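Barkum wrist cam gallery – grasp planner, build 186

Quick page, more to come when I get the uploads sorted. Barkum is our grasp and place stack, runs on the Buchanan arm controller. Innes Ogilvie wrote the planner, Định Khương did the perception side, I mostly break things and file tickets. Build 186 is the one where we swapped the old pose filter for the new one. 2,036 logged grasps in the set so far, 37 tagged for review.

What changed since the December build:

Gripper mask now made per finger. Old one was a single blob and ate way too much of the depth map.

Planner timeout down to 73 ms. Fallback is the last good plan, wich Innes hates, but it stays for now.

Log viewer (Prastness) scrubs properly at last. Joint states and wrist video on one timeline.

Teleop takes and planner takes now go in seperate folders. Please don't mix them again.

Wrist view, object in hand:
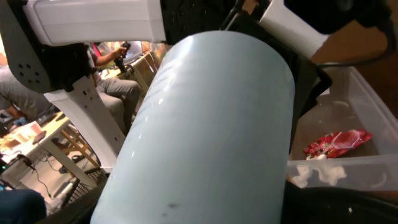

Pose filter first. Round things are a pain for it – no corners, spin around the long axis is anybody's guess, so we stopped solving for spin at all and only keep axis plus radius. The pale blue cylinder is a good test of that, held at a diagonal and filling the middle of the view, with soft highlights down its left side that the old filter liked to read as an edge. Clear bin on the right is the other headache, depth on see-through walls is mostly holes. Định has a patch going for that.

Next batch is from the Ballance bench, same build, new camera calibration. Raw logs on request, ask Innes.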